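Can a Machine Clear the Table Yet?

29 March 2023

In the workshop of Daltov, a small company in Lascombe, the hardest job of the week is a sheet of clear plastic. It is thin, it lies flat, and a person lifts it with one fingernail without thinking. For a robot it is still a very bad day.

I spent two days there, asking when a machine will do the chores in my kitchen. The engineers were polite and did not give me a year. Their arm, which they call Gil, can move cups from a table to a shelf. It can fold a towel, if the towel is in a good mood. In October it tried 700 small tasks, and the flat ones were the worst. The fingers need something to close on, and a flat sheet offers almost nothing.

So people teach first. A worker takes a gripper in the hand, does the chore slowly, and the computer learns from the recording. Daltov has now 3,958 such recordings. Wiping is the easiest to teach, I was told, and packing is somewhere in the middle.

At Flosbridge, a packing plant one hour away, they are less patient. The manager there wants six stations running at night, and he has two. Both stop when a bag sticks to another bag — then a person must come.

I came home with respect for my own hands, and the dishes were still in the sink.

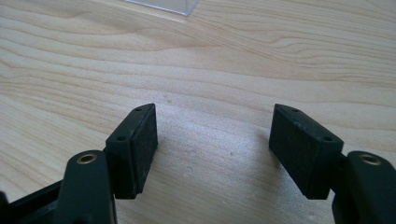

What the shops are buying now

Most small plants I called do not wait for fingers. They buy suction cups, which are cheap and do one thing well, and they leave the rest of the work to people.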